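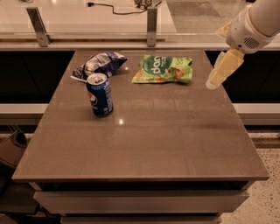
Judit Kovács would put the soft fingers last for anything rigid, and first for anything that crumples. Ferenc Virág, who ran the comparison at the Noltum lab in Wumatville, agrees with the second half of that and disputes the first.

"A full can is easy for both," he says. "An empty one is where the parallel jaws get you into trouble. They close to a commanded width, and if the width is four millimeters too small you have a dented can. The soft ones give before the can does."

The trial compared two end effectors on the same white arm, with the same wrist mount and the same controller settings apart from closing speed. One was a rigid parallel gripper with rubber pads. The other used segmented flexible fingers. Test items were ordinary trash and groceries: soda cans, chip bags, snack pouches. In June the team logged 402 grasp attempts, 200 with the rigid jaws and the remainder with the flexible fingers.

Virág is cautious about the totals. The rigid jaws dropped or missed 68 items, most of them bags lying flat. "A flattened bag has almost no height. You have to pinch a crease, and the depth estimate on shiny foil is poor. I would not blame the jaws for all of it. Some of those were the camera."

Reflections were a recurring problem. The tabletop is glossy, and overhead lights show up in it as bright spots. Kovács asked for a matte cover early on. Virág declined, on the grounds that kitchens have glossy surfaces too, and the argument was settled by running 197 of the attempts with the lights dimmed. He has not finished separating those results from the rest.

Asked what he would change, he names the approach angle. The flexible fingers came straight down in most trials, and their tips spread on contact with the table. A tilted approach worked better on pouches but needed more clearance from neighboring items.

"With a can standing right next to a bag, you lose that clearance," he says. "Then you either move the can first or accept a worse grasp. Our planner does neither. It waits and times out."

The next round, planned with a group in Sketulville, will keep both grippers and replace the head camera.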